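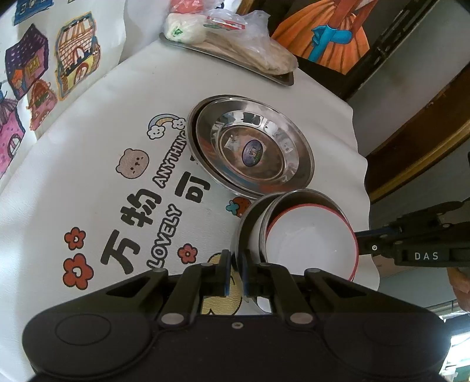
Bowls on the round table, white one with the red rim nested in the steel.

February, 16:00 or so

Back to the Tiltach film for the themes workshop. Second viewing, sound off for the first half, to see how much of the "fall and return" reading survives without the voice-over telling me it's there. Less than I'd hoped.

The Naser handout says the garden sequence is Eden, the flood is judgement and the shepherd is Christ. Fine, but any film with a garden, some rain and a man in charge of animals would pass that test. I tried the same list on Zikora, which is a comedy about a ferry, and got most of it to fit in ten minutes. That bothers me.

What I'd accept as evidence:

- a line or shot that makes poor sense unless you know Genesis
- something the director kept that costs the plot time
- the naming scene – but only in the long cut

The naming scene is the best case by far. He names the goats and stops at the dog, and the short cut loses the stop. Handout doesn't mention it. Need to check which cut the Rawat notes were written from, as their page references don't match my copy of the script (they have the flood on 16, mine is well after that).

Also doubtful about the viewer survey. 2,073 forms sent out, 849 back, and the question was "Which biblical themes did you notice?" You'd have to be stubborn to answer none. I would not quote it in the session. If we must, then give the wording of the question next to it.

Redemption section: weak. He comes home, he's forgiven by the brother, music. Could be the prodigal son, could be the last reel of half the films on our shelf. Leave it as a question for the group.

To do: long cut again from the well onwards, ask for the Rawat source, rewrite page one of the handout without the word "clearly".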